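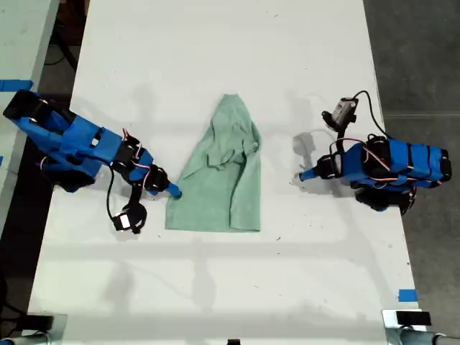 Davoud Talebi
Translator and evening-class teacher

My mother ironed everything. Shirts and sheets of course, but also tea towels, handkerchiefs and the cloth bag in which she kept the bread. When I moved to England I brought one suitcase of 16 kilos, and inside it there was a small travel iron which she had put there without asking me. I used it perhaps twice in the first year.

I was thinking of her last July, when I was translating a short novel by Eirini Konstantinidis. There is a chapter in which a widow irons the shirts of her husband for a whole afternoon. In the original the verb is simple and it comes back again and again, on every page. My first draft had "pressed", "smoothed", "straightened" and other words that I was proud to know. My editor, Bernice Gyamfi, sent it back with one line in the margin: "Why is she doing so many different things?"

She was right. At school we were taught that to repeat a word is a fault, and I have carried this rule from one language to another like the travel iron. But the woman in the book is doing the same thing all afternoon, and the reader should feel it in the arms. I put "ironed" back everywhere. The chapter became 27 words shorter and much heavier, in the good sense.

After this I began to look at the other household words, and I found that English is very rich and also a little unfair to the learner. You do the washing, but you make the bed. You hang out the clothes, and if you hang out with somebody there are no clothes in it. You fold a sheet, you fold up a chair, and a business can fold too – this last one confused me for years, as I imagined something tidy.

In my evening class we spent one full lesson on such verbs. Temitope Sani, who has learned most of her English at work, knew far more of them than I did. She taught us "to air" a blanket and "to wring out" a cloth. Jamshid wanted to know why we say "laundry" for the dirty clothes and also for the clean ones. I had no answer, and I still have none. If a reader knows, please write to me.

The novel has 84 pages in Greek and a few more in my English. It goes to the printer in the spring if all is well. I have kept one "smoothed" in the last chapter, where the widow passes her hand over the tablecloth before the guests arrive. Bernice wanted "ironed" there too, for the echo. We discussed it on the phone for up to an hour and she let me have it.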